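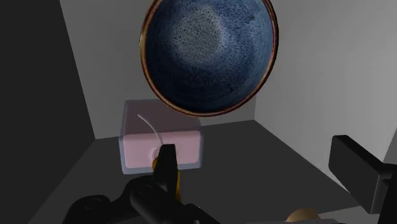
Ticket 1898 - sim data collection, bowl/box task
Opened by: Dandusell tasks group
Assigned: Takeshi Hosoda
Status: open, partial fix in
Priority: high (training run wants the set Friday)

Summary
Episodes from the Pullberg sim are getting rejected by the Arai checker on export. Error is "object unsupported at reset". Scripted resets only, hand-placed ones go through fine.

Steps to reproduce
Load bowl/box scene, default walls and floor
Random reset, seed 1727
Step once, export
Checker kicks it back

Expected: every object resting on something before the arm gets control.
Got: bowl up in the air, tipped with the inside facing the camera. Pink box is fine, sits on the floor like it should.

Log

9:10 Reproduced first try. Same seed same pose every time so at least its not random random.

9:35 Thought it was the wrist camera offset. Nope. Moved the camera, bowl still up there.

10:05 Gravity is on. Checked twice. Box drops if I spawn it high. Bowl doesnt.

10:40 Bowl collision mesh looks suspicious. New asset from the Meltdale pack, came in with the April update. Old bowl with same seed = lands flat. So asset, or how we load it.

11:15 Found something. Bowl body comes in flagged as kinematic. Reset code writes the pose and then nothing ever moves it. Old bowl never had that flag set. Cleared it by hand, reran 1727, bowl fell and settled next to the box. Checker happy.

11:30 Not done tho. Over 6 more seeds, 4 pass, the others start with the bowl intersecting the box and it gets kicked across the floor on frame one. Probably always did this, we just couldnt see it while the bowl was frozen. Need a min distance in the sampler.

1:20 Second thing while I'm in here. Fingertip right up against the front of the box at reset is legal per the task config, but the contact label starts at zero until the first step. So the learner gets a touching image with a "no contact" label. Small but it will teach the wrong thing. Want to run one physics step before recording starts. Objections? Say so here, not in chat, I lose things in chat.

2:05 No objections so far. Patch up for both the flag and the pre-step. Sampler distance not in yet.

For whoever has the export queue
- don't delete the rejected episodes, I want the seeds
- don't patch poses after the fact, the action traces wont match
- anything recorded with the old bowl is ok to use, contact label excepted
- teleop people can keep going, hand placement isn't affected

Still open
Sampler min distance. Contact label on old episodes, recompute or drop? Leaning drop. Also need somebody at Meltdale to tell us if the kinematic flag is on purpose, if so the loader should override it for everything in the pack and not only the bowl.

4:45 Sampler change running overnight on the full seed list. Will post the reject count in the morning. Leaving ticket open.
T.H.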